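## About the Bralto Service Workshop

Bralto sets up and maintains two-arm robot cells for companies and training schools. The workshop is part of Biradby and has operated under the direction of Rakiya Effiong since its second October in business.

Each cell is assigned to 2 technicians, who remain responsible for it from installation onward. They bolt down the arms, route the cables and confirm that both grippers open and close fully before any program is loaded. The arms are then brought to the middle of the table at low speed, and their positions are recorded in the cell's logbook.
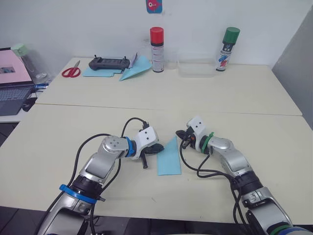
Handling thin, flat material such as paper places particular demands on alignment. A small error in table height will cause a gripper to press too hard or miss the sheet altogether. For this reason our technicians check the height at five points and repeat the check whenever a table has been moved.

Scheduled service takes place every 3,000 operating hours. It covers the joints, the wrist cables and the gripper fingers, which are replaced as a pair. Customers on the Natach service plan also receive a written report within 20 days of each visit.

Requests for service should be sent to the Mohammed Street office with the cell number and a copy of the most recent logbook page.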